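Sedine Basket Set: Set-Up Guide
Section 6: Filling the Basket

Now for the fun part! A shallow woven basket is great for odds and ends because you can see every single thing in it at a glance.

1. Set the basket on a flat, smooth surface with the long rows of the weave facing whichever way you like.

2. Wipe the floor of the basket with a dry cloth.

3. Lay your pieces in two rows, leaving a bit of open weave between them.
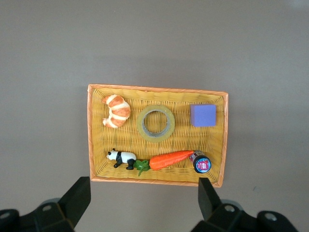 4. Lay rolls of tape flat. They roll off happily if you stand them up, and flat they stay put (and you can still grab them with one hand!).

5. Put soft foam blocks near a side wall, and curved pieces like a toy croissant wherever their tips have room.

Note: Mixing play food with desk supplies is completely fine. Kids love picking out their favorites!

Caution: Don't stack pieces above the rim. Lift the basket with both hands, one under each side.

Need a spare basket? Ask for part 373 when you order from Jestham.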